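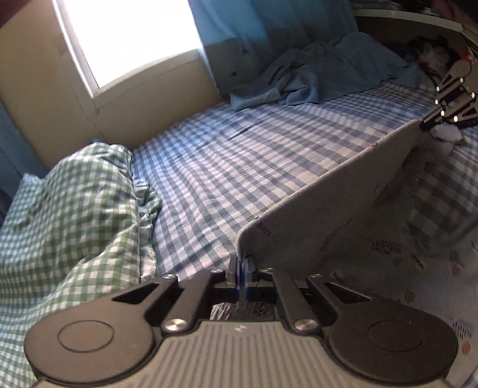
Wasside is hiring a part-time folder and packer for felt storage goods, 20 hours a week through December. You will fold, stack and bag finished pieces and check each one for marks. Most of the work is with thin gray felt panels, slightly fuzzy, with small dark lettering near one end, so clean hands matter. Bed linens come through too – sheets mostly.

No experience needed. Shifts run 6 hours. Training takes 7 days and is paid. Apply by 26/08/2026 at the Wasside front desk.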